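Furis Hall Bulletin
The big room, first look
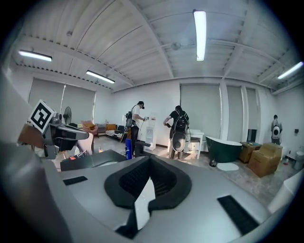 The big room with the lights on. White beams, gray blinds.

12 May 2024

Quick one because the bulletin goes out tonight and I still have the parking notes to type up.

The big room is open for bookings again. Paint done, lights done, blinds up. If you were last in there for the Howlader quilt sale you'll remember the brown curtains and the smell that came with them. Gone. All plain white now, walls and ceiling, and roller blinds in gray. Orysia Mykhailiuk picked the gray. There was a long discussion about cream. Gray won.

The blinds. Please read this bit. They are big and they are heavier than they look. Pull the chain straight down, slowly, and stop when the bottom bar reaches the sill. Don't yank sideways. Don't let the kids swing on the chain. The narrow ones are easy, the wide ones need some patience. If one goes up crooked, leave it crooked and put a note in the book by the door. Apolinar Ibarra will straighten it, he has the right ladder.

Lights: tubes again, same as before, new fittings. The switches are by the coat hooks. Left switch is the front half, right switch is the back half. Third switch does nothing, its for a fan we took out. Off when you leave, all of them, including if you think somebody else is coming in after you.

The ceiling. Several people asked if we were going to box in the beams and trusses. We are not. The quote was $2740 and it would have made the room feel a foot shorter. Painted them white instead and they look good, I think. More air in there. The corrugated part does get noisy in hard rain, so if you are planning a talk or a recital, bring the small speaker from the closet. Sign it out please. It went missing for most of the winter and came back with no cord.

Nothing on the walls yet and we'd like to keep it that way till July. The paint needs to harden up. No tape, no tacks, no sticky hooks. If you need to put up a sign, there's a stand-up board from Rulgate in the hallway, black frame, takes letter size paper. Room for posters later, we'll get a rail.

Floor. Felt pads are on all the folding chairs now, 123 of them, thank you to the evening sewing group who cut the felt. Lift tables, don't drag. There is already a scratch near the back corner and I'm told it was there before the paint but I don't remeber it.

Booking. Hours are the same. Weekday mornings are still the easiest to get. The room takes up to 30 people if you want tables out and everyone able to walk between them. More if it's just chairs, ask first. Set-up time counts as part of your booking, so if your class needs half an hour to unpack, book the half hour. We had two groups bumping into each other in the doorway last week and it wasn't pretty.

Cost is $12 an hour for members. Non-members ask Orysia. Pay at the desk or leave an envelope in the slot, name on the envelope, please, we have one with cash in it and no name at all.

Left behind so far: one green thermos, a single child's rain boot, reading glasses in a Skokeck case, and a bag of knitting that looks like it took somebody a long time. All in the box under the desk.

Still on the list: the heater cover, a doorstop that works, and the back closet, which needs emptying before anyone can even open it properly. If you own anything in there come and get it before July. After that it goes to the Rulgate yard sale.

Questions to the desk, or catch Apolinar when he's in.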